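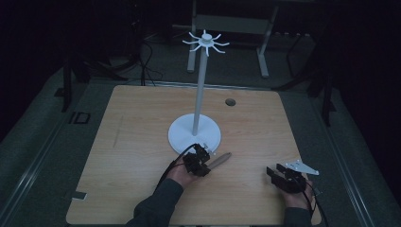
Teaching by hand was what I'd gone to Plallville for, and the Calik open day had a whole room of it. Dim, carpeted, cables all over the place, metal rails along the floor either side of the table. You take a black gripper in each hand and do the job yourself, and the recording of your hands is what the robot learns from later. The job here was a white plastic stand, round base, tall pole, eight thin curved arms at the top, and a wooden peg held in the left gripper. Right gripper empty, ready for a handover if you want one. Both are wired, so you learn quickly to keep your elbows in and the cable off your wrist. I didn't, first go.

Queue was long, 40 minutes by the time I joined. Worth it. They let each visitor have 6 tries and the staff were patient, even with the man ahead of me who wanted to argue about joint angles the whole time.

What surprised me was how slow you have to be. My instinct was to flick the peg round and get on with it. No good, apparently — a jerky demonstration gets thrown out, and so does one where you dither. They want 200 clean ones per task before they bother training anything. I think two of mine were kept. Wrists ached after.

Next door was Gbeho, the remote control set-up. You sit down, watch a screen, and move a pair of handles while the arm does it for real across the room. More fun to watch, harder to do. No feel in it at all, I kept pressing too hard and had to be told. The hand-held way is much easier for a beginer, though the Gbeho people said theirs has the advantage that the robot can definately reach whatever you've shown it. Fair point.

Skipped the Stello talk, room full. Slides supposed to go up on the site, will look.

Practical stuff. Free entry, bag check at the door, coat hooks but no lockers. Tea ran out before noon. Wear something with close sleeves if you mean to have a go. Parking is hopeless, take the bus from the station and get off at the second stop after the bridge. Next open day is in January and they said booking opens a fortnight before.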